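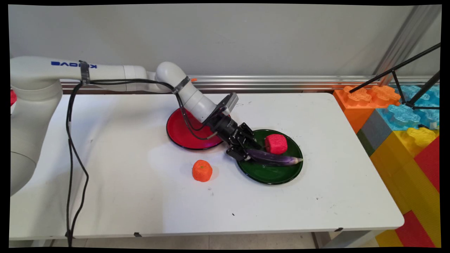
November, notebook, 7:40 in the morning

Coffee first, then the rain gauges. I want to get all of this down while it's fresh, because last year we left the storm season notes until spring and spent a whole afternoon trying to work out what "check the funnel thing" meant (my handwriting, I'm sorry to say).

The Vemow gauges came back from the coast on the evening truck and they are all on the long shelf by the sink now. Most look to be in good shape. A little salt crust on the collars, one cracked foot, and plenty of spider web, which I have come to think of as normal wear. Gauge 17 is the one that worried everybody during the September blow, when it went quiet for most of a night and then reported a great lump of rain all at once. I took the funnel off and found a wad of pine needles packed down in the throat, so my guess is that the water backed up and then let go. I'd still like to run it on the bench before we blame the needles for everything.

Bench check, same way as always: 1,000 milliliters through the drip bottle, slow, with the gauge level on the granite. I got 741 through before the bottle's valve started to stutter, and I stopped there, since a stuttering drip tells us nothing useful about the gauge. The valve needs a new washer. There is a bag of them in the drawer under the Kolteck loggers, or there was in summer. The tips up to that point matched the chart nicely, and I'm cautiously pleased, but please don't write "passed" on the tag until somebody has done a full bottle.

Loggers. The Kolteck units that ran on the old batteries all dropped their clocks when it got cold, and so the time stamps from the tail end of the season need shifting before they go to the county preparedness office. I have put the raw files in the Ersoy folder (the harbor site, not the ridge) and left them completely alone. If you correct one, save it under a new name, with your initials, and write the shift you used right here in the notebook. It feels fussy, I know, but the flood folks compare our numbers with the creek levels and an hour's slip makes the creek look as though it rose ahead of the rain!

While I'm on the subject of getting ready early: the Tuvano shelter siren kit is due for its battery swap too, and I'd love to have that done before the holidays and not in a panic in May. We need 8 of the sealed batteries. The supplier was slow last time and sent the wrong terminals, so let's check the box the minute it arrives.

11:15. Found the washers. They were in with the zip ties.

2:30. New washer in, drip is lovely and steady. Ran out of clean water in the jug partway through filling the bottle, so the full run on 17 waits until tomorrow. Jug is refilled and standing with its lid on next to the granite.

Still to do: replace the cracked foot, scrub the collars (vinegar, soft brush, rinse twice), order siren batteries, ask the ridge landowner about trimming that pine.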